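The Case for Fewer Colors in the Parts Bin

Opinion
By Karlijn Leemans
February 14, 2018

Most workshops that serve the public have, somewhere near the door, a shelf of bins. Ours at Flollevska has 77 of them. They hold the bars, blocks, brackets and short ends that members draw on for their projects and return when the projects are taken apart. The bins receive little attention in our annual planning, and it is my view that they deserve a good deal more.

In October the shelf was inventoried for the first time in eight years. The final figure was 2,428 loose pieces. Of the 77 bins, only 17 held what their labels said they held. The remainder had become mixed through ordinary use, one returned piece at a time. Members who need a long bar now search several bins to find one, and many give up and request new stock from the supply desk. The desk has been generous in granting such requests, and the shelf has grown heavier as a result.

The usual response to this problem is to buy more bins. A proposal now before the workshop, known as the Drukby plan, would do exactly that. It would assign a separate bin to every combination of length and color. I respect the work that went into it, and I believe it should be declined.

Color is an attractive basis for sorting. It can be read from across a room, and it requires no measuring. For that reason it has been treated at Flollevska as though it were a property that matters to the person building something. In practice it seldom does. A member who is bracing a frame needs a bar of a certain length. Whether the bar is red or green is a matter of taste, and most members will accept either.

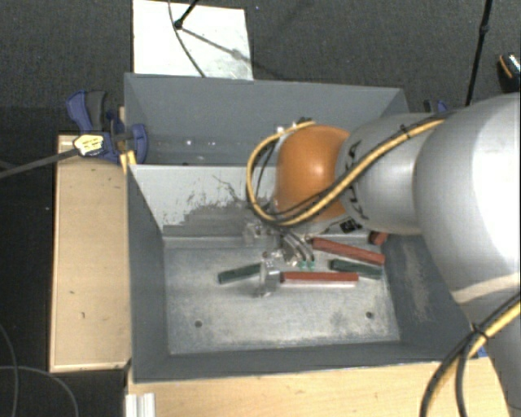

A bin sorted by length alone can hold two colors without any loss to the user, provided that it is kept shallow in content. The second condition is the more important one. When pieces lie in a single layer, each can be seen and lifted without disturbing the rest. Once they are stacked, the lower pieces are forgotten, and members begin to dig. Digging is how short blocks come to be dropped in with long bars, and how labels lose their meaning.

I would therefore propose a limit on what any working bin may contain, with the surplus held in the back store and brought forward as needed. The branch at Kandasamy Street adopted such a limit last year. Its shelf is smaller than ours and its membership is comparable, and its staff report that returned pieces are now put back correctly in almost all cases. I visited twice and saw no reason to doubt them.

Objections have been raised concerning the bins themselves. Our older metal bins are gray and worn, and it has been suggested that the Fondar range of clear plastic trays would make the contents easier to see. This may be so. A worn bin is nevertheless a sound bin, and the money would be better spent on dividers and on new labels in larger type.

The Drukby plan will be discussed at the spring meeting. Written comments may be left at the supply desk until then, and I would ask members who use the shelf regularly to submit theirs, including those who disagree with the position set out here.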